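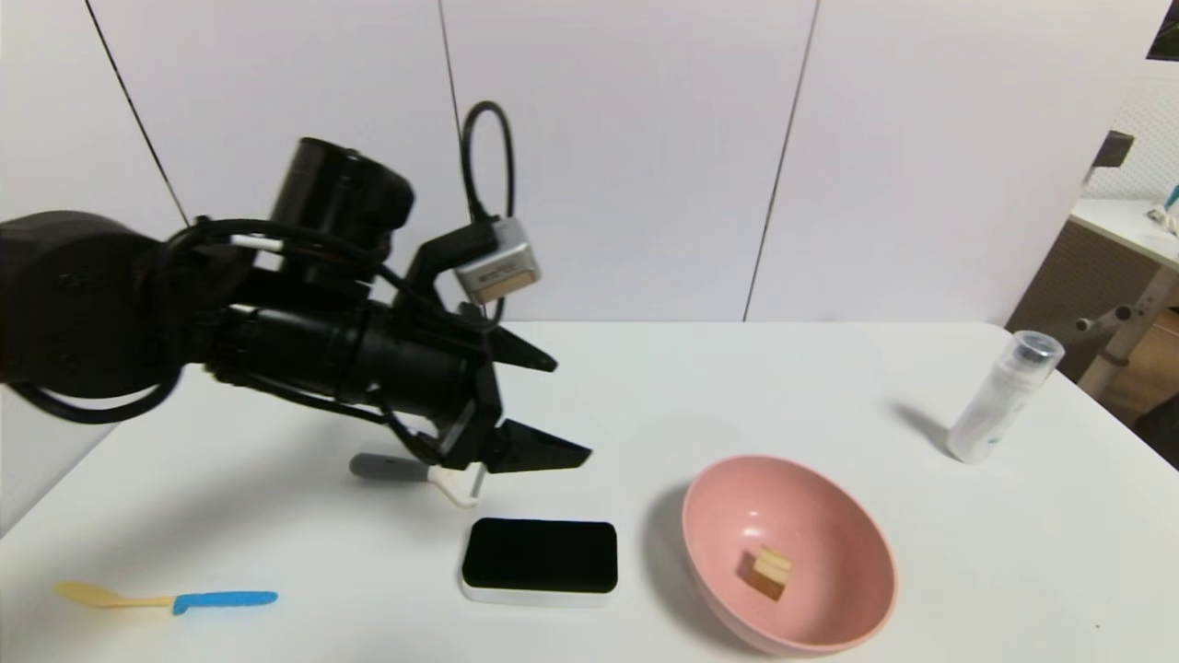 Koderora tabletop kit: evaluation before purchase

Posted by a_heitmann, September 28, 2020

Our training department has been offered the Koderora tabletop kit, consisting of one arm with a two-finger gripper, a camera module on a bracket above the fingers, and a one-year service agreement. The quoted price is 3465 euros without tax. I would be grateful for comments from members who have had the kit in regular use, in particular on the gripper and on the response of the service desk in Hornum.

Annelore Heitmann

LJanssen
We completed an evaluation of this kit last winter. Positioning was satisfactory. The gripper performed well on blocks and small boxes and less well on kitchen utensils with rounded handles. A peeler lying flat on a smooth white table was the most difficult item in our set. Of 300 attempts with it, 19 ended with the tool pushed away from the fingers. I would still recommend the purchase.

b.bauerfeind
I cannot agree with that recommendation. The cables run outside the arm, and a loop stands up behind the camera. In a teaching room with students on all sides of the table, I regard this as a fault in the product. At this price the supplier should provide a covered cable path.

LJanssen
External cables are easier to replace. We exchanged one ourselves in a few minutes and did not have to return the arm.

b.bauerfeind
You had to exchange one, then.

Dressler_U
Members may wish to note that the service agreement covers the arm and the gripper. The camera is covered only if it was ordered with the kit. Ours was added later and Hornum declined the claim. The relevant paragraph is on the last page of the agreement, under "Accessories". I have requested a written clarification and have not received one.

a_heitmann
Thank you. The camera is listed as a separate line in our quotation. I will ask for it to be moved into the kit price before we sign.

B. Steinbach
Has the Stisano gripper been considered? It fits the same flange and has softer finger pads. Our department has used two of them since the spring, mainly for bowls and bottles, and I have had no complaints from the instructors. It does add to the cost.

LJanssen
We tested it for a short period. The pads are better on glossy surfaces. On thin handles I saw no difference.

b.bauerfeind
I saw a clear difference on thin handles, in favor of Stisano. The pad width should be stated when these results are compared - there are two versions.

LJanssen
Ours was the narrow version.

Dressler_U
Please also confirm with the supplier whether fitting another gripper affects the agreement. Hellwig, our reseller, said no. Hornum said that it depends on the mounting screws.

a_heitmann
I have forwarded both questions to the supplier and will post the reply in this thread.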